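Cardboard Boxes: Keeping, Cutting and Using Them Around the House

22 February 2019
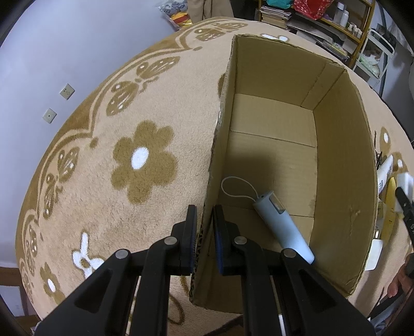 A box with the top flaps gone, on the bed.

Most houses have more cardboard in them than anyone wants. Some of it is worth keeping. These tips cover which boxes to save, how to cut them down, and what they are good for in closets, kitchens and the garage. They were first put together for the Drelley household page and have been added to since.

Which boxes to keep

Keep boxes with straight corners and dry, stiff walls. Press a thumb into the middle of each side. If it dents easily and stays dented, put the box in recycling.

Look at the cut end of a flap. Single-wall board has one wavy layer between two flat sheets. Double-wall has two wavy layers and costs more to buy new, so hang on to those for books, tools and canned goods.

Do not keep:
Boxes that have been damp, even if they have dried out flat
Produce boxes with stains in the bottom
Anything that smells of soap, gasoline or smoke
Boxes that have sat on a basement or garage floor all winter

Grocery store boxes are fine for moving day but check them for insects before they come inside. Roaches like the glue and the gaps in the board. Shake the box out on the driveway and look under the bottom flaps.

Cutting the flaps off

A box without flaps is easier to use on a shelf or in a closet. You can see into it and nothing gets in the way of your hand.

Use a utility knife with a new blade. A dull blade drags, tears the paper and leaves a ragged rim. Scissors will do for cereal boxes but they crush corrugated board.

Set the box on the floor or a workbench with a scrap of plywood under the flap. Fold the flap out and back a few times to soften the crease. Lay a metal ruler just outside the crease and make a light first cut, then a second one deeper. Two light passes are safer than one hard one. Keep your other hand behind the blade at all times.

Do not cut on the kitchen counter or on a bed. The blade goes through faster than you expect.

If you want a clean edge and already have a rough one, there are two fixes. Trim another half inch off with the ruler, or fold a strip of wide masking tape over the rim. Tape also stops the paper edge from snagging sweaters. Brown paper tape looks better than masking tape but you have to wet it.

For a shorter box, measure up from the bottom on all four sides and mark each corner. Join the marks with the ruler before cutting. Going by eye nearly always leaves one side low.

Strengthening the bottom

The bottom seam is the part that fails. Run packing tape along the full seam and three inches up each side, then run a second strip across it. For heavy things, cut a flat piece from one of the flaps and drop it in as a liner.

Duct tape holds for a while, then the adhesive creeps in hot weather and the seam opens. Use proper packing tape. The Gurnbridge brand two-inch roll is what we use here and it has not let go yet.

Closets

Open boxes work well on a high shelf for scarves, hats and gloves. Put the ones you need least at the back. Write what is in the box on the end that faces out and not on the top, where you cannot read it from the floor.

Sweaters should be folded and stood on edge like file folders. You can pull one without upsetting the rest. A box 11 inches deep takes a sweater folded in thirds with a little room above.

Do not store leather, silk or old photographs directly against plain cardboard for long periods. It is acidic and will mark them. Line the box with a clean cotton pillowcase first, or buy an archival box.

Changing over winter and summer clothes

Do this on the bed, where you have room to lay things out. Take an open box for each pile: keep, mend, give away. Set them at the foot of the bed and go through one drawer at a time. Finish a drawer before you open the next.

Wash everything before it goes away. Moths go for sweat and food spots more than for clean wool. Everything should be fully dry as well, so leave it overnight on a rack even if it feels dry from the machine.

We put winter blankets away in June. Fleece can go in a box or a zip bag and does not need mothballs. Wool blankets should go in something with a lid.

Washing fleece blankets

Fleece sheds in the first few washes. Run it alone, cold, on gentle, with half the usual detergent. No fabric softener – it coats the fibers and the nap goes flat. Dry on low or hang it over two lines so the weight is spread.

If it has gone flat or matted, brush it with a soft pet brush while it is slightly damp. Work in short strokes in one direction. Do not iron it.

For lint and hair, a damp rubber glove pulled across the surface picks up more than a sticky roller.

Kitchen and pantry

Shallow boxes make good pull-out trays on deep pantry shelves. Cut the walls to four inches, tape the rim, and cut a hand hole in the front. Put the short cans in one and the packets in another.

Onions and potatoes keep better in open cardboard than in plastic, but keep them in separate boxes. Change the box when it gets soft or dirty. Do not keep cardboard under the sink. One slow drip and you have mold.

A divider from a wine carton will hold rolls of foil, wax paper and bags upright. It also works for candles.

Garage and workshop

Flattened boxes make the best drip sheet there is for oil changes and painting. Use two layers under a car. Weigh the corners down if the door is open.

For small parts, line up shoe boxes on a shelf and label the short ends. Nails and screws are too heavy for shoe boxes once you have more than a pound or two. Put those in jars or coffee cans.

Keep all cardboard well away from the water heater, the furnace and anything with a pilot light. Three feet is the usual advice. Check your own appliance manual.

Oily rags never go in a cardboard box. They can heat up without any flame near them. Hang them outside, spread out, until they are stiff and dry, and then follow your local rules for disposal.

Glue for cardboard

White school glue is fine for most jobs. Spread it thin with a piece of scrap card, press, and leave it under books for an hour. Too much glue makes the board warp.

Hot glue sets faster but lets go in a hot attic or car. Ackroyd carpenter's glue holds the best of the ones we have on the shelf, though it dries yellow and you will see it if it squeezes out.

Covering a box

If a box is going to be on show, cover it. Leftover wallpaper is the easiest thing to use. Shelf paper is next. Fabric looks good but needs spray adhesive and patience at the corners.

Cover the long sides first and wrap an inch around each corner. Then cut the end pieces exactly to size so they hide the overlap. Fold the top edge inside and glue it down. Leave the bottom bare.

Getting rid of the rest

Break boxes down the day they arrive. Cut the tape along the bottom seam, push the sides flat, and stand them behind a door until pickup day. Our pickup on the Vunine side of town takes boxes flat and tied with string. They will not take them wet, so bring the bundle in if rain is coming.

Pizza boxes: tear off the clean lid and recycle it. The greasy half goes in the compost or trash, depending on where you live.

Plain brown cardboard with the tape and labels removed can go on the garden under mulch. Overlap the pieces by six inches, soak them well with the hose, and cover with three inches of wood chips. It keeps weeds down for a season. Skip anything with a glossy printed surface.

More pages: Stain Chart – Shelf Paper – Sharpening Household Knives – Moths and Carpet Beetles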